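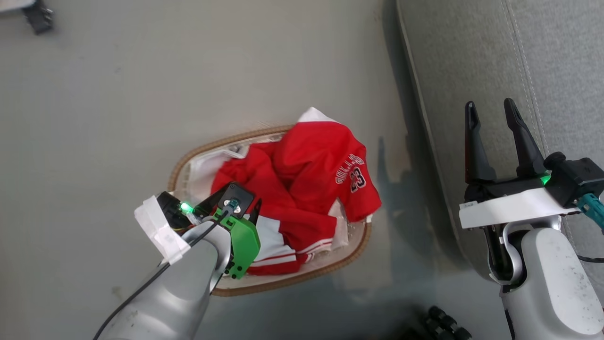
Sorting by fiber comes before sorting by color, according to Marlene Stöcker, and most households do it the other way round. She runs the wash floor at Baumgart, a laundry that takes in team kits, and she spoke with us on May 12, 2022.

Jerseys are her main concern. "Polyester holds odor and lets go of dye very little. Cotton does the reverse," she said. A red shirt in a synthetic knit can share a load with other synthetics once it has been through a few washes. A new red cotton shirt cannot go near white trim.

Printed numbers and lettering set the limit on heat. Stöcker turns every printed piece inside out and keeps the drum at 27 degrees Celsius. "The print is a film on top of the knit. It bends with the cloth until it gets too warm, then it cracks at the fold." She does not use fabric softener on anything printed.

Her view of baskets is stricter than one might expect. Open weave is acceptable at home – air gets in at the sides – but clothes should not stay bunched up in it overnight after a match. Wicker also snags. Mesh knits catch on broken ends along the rim, and a liner prevents most of it. Baumgart uses cotton liners and washes them with the load.

On spin speed she gave one figure, 1000 revolutions per minute, for kits and for mixed sportswear. Faster spinning saves drying time and sets creases in the collar.

Qusai Geagea, her colleague on the drying side, disagreed on one point. He would skip the dryer for anything with lettering. "Hang it by the hem, inside out, out of the sun," he said. Stöcker allows 5 minutes on low to relax the knit. They have argued over this since December, and the sheet taped to the dryer still carries both instructions.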